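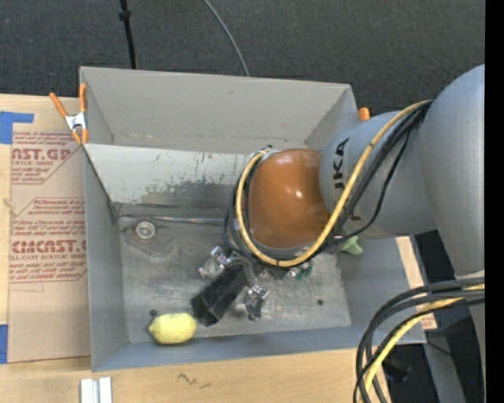 Greifen aus der Kiste: selbstüberwachtes Lernen von Greifpunkten
Skript zur Vorlesung Lernende Robotersysteme, Teil 6
Stand: 14. September 2021

1. Worum es geht

In der letzten Einheit haben wir Greifpunkte aus einem geometrischen Modell berechnet. Dafür muss die Form des Objekts bekannt sein. Bei Obst, Stofftieren oder Verpackungen aus weichem Material ist sie das meistens nicht, und auch die Reibung lässt sich schlecht vorher angeben. Heute betrachten wir deshalb ein Verfahren, das ohne Objektmodell arbeitet. Es heißt Tichý-Verfahren, in der Praxis wird oft die Umsetzung aus dem Projekt Plumis verwendet.

Die Grundidee ist einfach. Der Roboter greift sehr oft in eine Kiste, und nach jedem Versuch wird automatisch festgestellt, ob etwas zwischen den Fingern ist. Aus den Paaren von Kamerabild und Ergebnis lernt ein Netz, die Wahrscheinlichkeit für einen erfolgreichen Griff vorherzusagen. Ein Mensch muss die Bilder nicht beschriften.

2. Der Versuchsaufbau

Der Arm ist ein KUKA-Arm mit Greifer, die Kiste besteht aus grauem Blech und ist oben offen. Die Kamera ist fest montiert und bewegt sich nicht mit dem Arm. Das hat einen Vorteil und einen Nachteil: Die Kalibrierung bleibt stabil, aber der Arm verdeckt während der Bewegung einen Teil der Kiste. Für die Vorhersage nehmen wir daher ein Bild, das vor der Annäherung aufgenommen wurde, wenn der Arm in der Ruhelage steht.

Die Wände der Kiste sind für das Verfahren nicht nebensächlich. Ein Objekt, das an der Wand liegt, kann nur aus wenigen Richtungen gegriffen werden. Auch eine einzelne Zitrone nahe am Rand ist deswegen schwieriger, als man zuerst denkt. Der Greifer muss schräg ansetzen, und ein Finger kann mit dem Rand kollidieren.

3. Das Modell

Eingabe des Netzes ist ein Bildausschnitt um den vorgeschlagenen Griffpunkt, dazu der Winkel und die Öffnungsweite des Greifers. Ausgabe ist eine Zahl q zwischen 0 und 1. In jedem Schritt werden 136 Kandidaten zufällig gezogen und bewertet. Ausgeführt wird der Kandidat mit dem größten q, sofern die Kollisionsprüfung ihn erlaubt.

Als Verlustfunktion dient die binäre Kreuzentropie:

L = -( y log q + (1 - y) log(1 - q) )

Dabei ist y = 1, wenn der Griff erfolgreich war, sonst y = 0. Die Bestimmung von y geschieht über die Fingerstellung nach dem Anheben. Schließen sich die Finger vollständig, so gilt der Griff als misslungen. Bei sehr dünnen Objekten ist diese Regel falsch, darauf kommen wir in Abschnitt 5 zurück.

4. Ergebnis der Plumis-Versuche

Trainiert wurde mit mehr als 4000 Griffversuchen. Am Anfang werden die Griffpunkte gleichverteilt über die Kistenfläche gewählt, und die meisten Versuche gehen ins Leere. Nach einer ersten Trainingsrunde wählt das Netz selbst, wobei ein Teil der Griffe weiterhin zufällig bleibt. Ohne diesen zufälligen Anteil bleibt das Netz bei den Objekten in der Kistenmitte und lernt über die Ecken fast nichts.

Verglichen wurde mit dem Verfahren von Stirkico, das ein Tiefenbild auswertet und keine Lernphase braucht. Bei harten, runden Objekten liegen beide Verfahren nahe beieinander. Der Unterschied zeigt sich bei weichen Objekten und bei glänzenden Oberflächen, wo das Tiefenbild Lücken hat. Am Kistenrand dagegen war Stirkico zuverlässiger, weil dort die Wandgeometrie ausdrücklich modelliert ist.

5. Grenzen

Der gelernte Wert q gilt zunächst nur für diesen Greifer und diese Kiste. Am Standort Trostley wurde dasselbe Netz mit anderen Fingerspitzen eingesetzt, und die Vorhersagen waren deutlich zu optimistisch. Man muss dann nachtrainieren, wofür kleinere Datenmengen reichen.

Weiter ist die Regel für y zu nennen. Ein Blatt Papier kann fest gegriffen sein und wird trotzdem als Fehlgriff gezählt. Abhilfe schafft ein zweites Bild nach dem Anheben, das man mit dem ersten vergleicht.

6. Aufgaben zur Übung

a) Leiten Sie den Gradienten von L nach q her und erklären Sie sein Verhalten für y = 1 und q nahe 0.

b) Schlagen Sie eine Stichprobenverteilung vor, die Griffpunkte am Rand häufiger wählt. Welche Verzerrung entsteht dadurch in den Trainingsdaten?

c) Das Kamerabild wird um 8 Pixel verschoben, die Kalibrierung bleibt unverändert. Beschreiben Sie die Folgen für die ausgeführten Griffe.

Kommentare

randnotiz_k
In Abschnitt 3 steht nicht, ob der Winkel in Grad oder in Bogenmaß in das Netz geht. Für die Übung wäre das gut zu wissen.

Autor
Bogenmaß, und zwar als Sinus und Kosinus des doppelten Winkels. Ich ergänze es in der nächsten Fassung.

mechatronik_sued
Danke für das Skript. Gibt es die Lösung zu b) auch schriftlich?

Autor
Ja, im November, nach der Besprechung in der Übung.

t_lernt_noch
Bei uns rollten die runden Sachen beim Schließen der Finger oft weg. Langsamer schließen hat geholfen, aber dann dauert die Datensammlung natürlich länger.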